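THE WRAPPING PAGE
From the Robles Flower Club newsletter, December

Last month I asked what members wanted more of in these pages. I was hoping for hellebores. What came back, by a wide margin, was wrapping. How do you get the paper to behave, why does the ribbon slide down, and is there any way to hand someone a bunch of roses that doesn't look as if you bought it while the car was being filled.

So, wrapping it is. The hellebores will wait. They're used to bad weather and neglect.

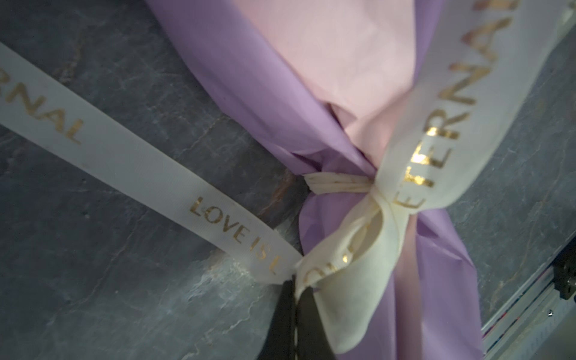
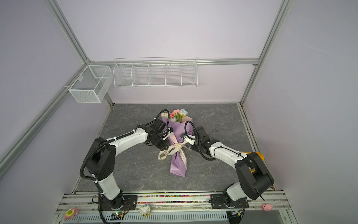

Two papers, lilac outside and pale pink inside, with a cream ribbon at the waist.

I came to this late in life and with a poor attitude. For years my method was to roll the stems in whatever was in the hall closet and trust in the good manners of the person at the door. I once gave my sister-in-law a dozen tulips in a paper printed with snowmen. It was May. She put them in water very quickly, and I have always thought of that as tact.

Then Hedvika Murín gave her evening class for the club, and I went along because there was cake. Hedvika ran the flower counter at Sistau for a good part of her working life and has tied more bouquets than she cares to discuss. She has a way of looking at your paper, then at you, then at your paper again. By the end of the night I could make a decent waist, and I had stopped using the word "scrunch" in front of her.

What follows is mostly hers. Where it goes wrong, it's mine.

Start with the stems. Strip every leaf that would sit below the tie, and then go back and strip the ones you pretended not to see. Lay the flowers in one at a time at a slight slant, always leaning the same way, turning the bunch in your hand as you go. You'll feel silly for the first few. Somewhere in the middle the stems lock into a spiral and the thing begins to hold itself up, and you'll feel so clever that you add three more and ruin it. Stop before that. Tie the stems tight with string or a rubber band before any paper comes near them. The ribbon is for show, and it should never be asked to do a day's work.

Roses first if you have them, with the smaller white and pale blue things tucked in afterward and the greenery last. Hedvika puts the greenery lower than the flowers, like a collar. Mine ends up higher, like a hedge. Both are legal.

Now the paper. Two colors look twice as expensive as one, and this is the cheapest trick in the whole business. Put the paler one on the inside, next to the flowers, and the stronger one outside. Pick two from the same side of the color wheel if you are nervous. Lilac and pale pink will get along with almost anything you put between them, and they'll forgive the one rose that opened too far on the bus.

Cut more paper than you think you need. Then don't use it all. The sheets want to be set at an angle to each other, corners up, so that the top edge comes out in points. A straight top edge makes it look as if the flowers are being mailed.

Fold the bottom up over the stem ends before you wrap if the bouquet is going any distance, and put a piece of damp paper towel in a little plastic bag around the stems inside that. I'm told this is obvious. It wasn't obvious to the back seat of my car.

Bring one side across, then the other, and let them overlap at the front. Here comes the part I got wrong for a whole winter. I used to squeeze the paper shut at the top, around the flowers, as though they were trying to get out. Leave the top alone! The only place you squeeze is the waist, where the string already is. Put one hand around it, like the neck of a bottle, and close your fingers slowly. The paper will gather into long folds above and shorter, messier ones below. Run your thumb up each of the long ones while you're still holding on. The messy ones you can leave, and I do.

If a small corner of the inner paper pops up near the tie, let it. I spent ten minutes one evening trying to tuck in a corner the size of a postage stamp and took the head off a carnation.

THE RIBBON QUESTION

Nothing divides this club like ribbon. We lost two perfectly good members over raffia.

My own view is satin, wide, and in a color that's a shade off white. Cream is kind to every paper I've tried it on. Pure white ribbon makes cheap paper look cheaper, and it shows every thumb. The printed kinds are fine provided you remember that the printing has a right side. You will remember this after the second loop.

Cut a length as long as your arm, plus your hand. Go once around the waist, flat, and cross at the front. Pull it tighter than feels polite. Then make your first loop bigger than you want, since it'll shrink as you tighten, and make the second one to match, and then spend some time lying to yourself about whether it does. Let the loops lean down a little. A bow that sticks straight out on both sides puts me in mind of a nervous cat.

Trim the tails last, at a slant, with real scissors. I know where the kitchen scissors have been and so do you.

If the band creases, and it will, there's a case for a warm iron before you begin and no case at all for one afterward. Venkatesh Arumugam tried it afterward. He would like it known that the smell has nearly gone and that the flowers were past their best anyway.

WHERE TO PUT THE THING WHILE YOU WORK

Clear a bigger surface than you think the job deserves. The paper needs room to lie flat and you need somewhere to drop leaves that isn't on the paper. A hard, smooth top is best, something that wipes. I have a bit of gray countertop left over from the kitchen, and petals show up on it nicely, so I find them the same day and not in spring.

Lay the finished bouquet on its side, never on its bow. If you must walk away from it, walk away for less time than it takes a cat to cross a room. Keep the ribbon in a basket up on the wall if you have the wall. Mine lives in a drawer with the batteries, and every spool in there has somehow become one spool.

A WORD ABOUT COST

Venkatesh keeps the supply cupboard and has asked me to be clear about this, using what I can only call his cupboard voice. The club buys its paper in flat sheets from Ronel, in packs of 52, which is an odd number of sheets to put in a pack until you've ruined two. We bought 1155 sheets for the year. Over 1000 of those have gone out of the door, and I'd love to believe they all went around flowers. I've seen what lines the drawers at one member's house. I was offered tea there, so I'll say no more.

Members can have paper at cost from the cupboard, 5 sheets at a time, and please write it down in the book. "Some purple" isn't an entry. The lilac goes first every year, so if you have a wedding coming, say so early. There's plenty of the mustard. There has been plenty of the mustard for as long as I've belonged.

The cream satin comes from Dristari, on the big spools, and you may cut what you need. Please cut it. Somebody has been breaking it with their teeth.

LETTERS ON THE SUBJECT

A member who signs herself "Flat in the Back" asks why her bouquets have no back. Because you're making them on the table, dear. Build it in the hand, turning as you go, and lay it down only for the wrapping. If it's meant to be carried in the crook of an arm, a flat back is quite correct, and you may tell people you did it on purpose.

Another asks whether newspaper is acceptable. It's charming with sunflowers and sweet peas. Check the page first. I received some lovely dahlias once in the obituaries and it took the shine off.

A third wants to know how long a bouquet can stay in its wrapping. An evening, at a push. People do like to stand the whole bundle in a vase, bow and all, because it's pretty, and I understand the urge. The paper wicks up the water, the color runs, and by morning you have a pink vase. Cut the ribbon off, save it, take half an inch off the stems, and give them clean water. Leave the string on underneath and the arrangement will stay as it was made. If you made it in a spiral it may even stand up on its own, and you can call someone in to look.

Saved ribbon irons out beautifully on low under a tea towel. I've been using the same length on my neighbor and her mother in turn since spring and I don't believe they compare notes.

NEXT TIME

Hedvika has agreed to repeat the class in the small hall, starting at seven in the evening. Bring scissors, string, and any flowers you don't mind embarrassing. Paper and ribbon come out of the cupboard. There will be cake again, and she has asked that it be eaten before the satin is unrolled and well away from it.

The hellebores have been moved to January.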